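From: Umut Çetinkaya
To: home-arms list
Subject: Re: Lasora counter kit - anyone past the trial period?
Date: Tuesday, 9:40 pm

Thái wrote:
> We're thinking of taking the Lasora kit on the trial plan, mostly for
> kitchen work. The sales page makes it sound like it comes out of the box
> and starts tidying. Can anybody who has had one for a while tell me how
> much of that I should believe? I'm mainly interested in (a) how long
> setup takes, (b) whether it copes with a real counter with real stuff on
> it, and (c) whether the Remby software is worth paying extra for. We have
> a small kitchen and not a lot of patience.

Hi Thái, and hello everyone,

I've been meaning to write this up for the list since August, so thank you for giving me the push! We're well past the trial and we kept ours, which I suppose gives away the ending, but I had plenty of grumbles along the way and you may as well have them all.

First, setup. The quick start card promises an afternoon. It took me 15 hours, spread over a good many evenings, and a fair part of that was me being stubborn about the mounting clamp. If your counter has a thick or rounded edge, please measure it before you order. The clamp that ships in the box didn't suit ours and I had to ask Hondbridge (they handle the orders and spare parts) for the deeper one. They were very nice about it and it came in 10 days, but I would have been happier to know beforehand. Calibration itself is pleasant enough once the arm is firmly fixed. You follow the prompts, you wait, you make coffee.

Now your question about a real counter, and I'm glad you asked it that way, as the demo clips all seem to be filmed in kitchens where people own one bowl and a lemon. I made up my mind not to clear anything away for our tests. The toaster stayed out, the French press stayed out, and so did the paper towels and the canisters and the little organizer with the pipe handle on its drawer.
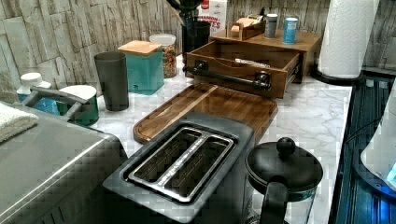 My feeling is that the crowding bothers it less than I feared. It goes slowly, and it likes to come down from above, so a tall thing standing next to a short thing will sometimes make it stop and think for longer than you'd believe possible. Anything see-through is harder. I'd keep glass out of its way altogether for the first few weeks, and the manual says much the same, though you have to get to page 66 to find it. Shiny metal gave me some trouble in the late afternoon when the sun comes in low, and pulling the blind down helped a good deal.

Where it has really won me over is the fetch and put back work with odd-shaped things. I do small repairs around the house and my parts end up in the kitchen, to the despair of the rest of the family, so I've been giving it hardware to handle along with the groceries. A long cabinet pull is a good test piece, by the way - the bar gives the fingers something easy to close on, but the ends are heavy and wide, and if it takes hold too far to one side the whole thing swings. Chip bags are the other one I'd suggest. They crinkle, they slide, and they never lie the same way twice.

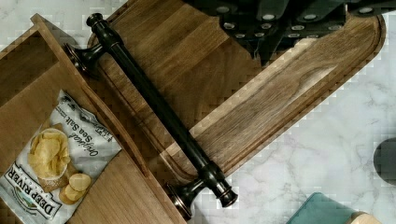
I keep a log (of course I do), and I'm up to 261 tries with the mixed set. I won't pretend it's a proper study, and I changed the finger pads partway through, which spoils any comparison. What I can tell you is that the softer pads are a big improvement on the ones that come fitted, and they ought to be in the box to begin with. Ask for them when you order.

As for Remby, I'd say wait. The basic software lets you teach it a move by hand and play it back, and that carried us a long way. Remby adds the part where it looks for the object itself, so you can leave the thing anywhere within reach and it'll go and find it. I do pay for it now and I'm fond of it, but I would have been lost if I'd started there, with two sets of menus to learn at once. Do the trial on the basic plan, get comfortable, and then add it for a month when you've got some free evenings. You can cancel it from the account page without having to call anyone.

One last small thing: it's quiet, but it isn't silent, and our first week I kept starting long runs right before bed. Please learn from me on that one.

If you'd like my settings file for the slower approach speed, write to me off list and I'll send it along with the pad part number. And do tell us how you get on with the clamp!

Warm wishes,
Umut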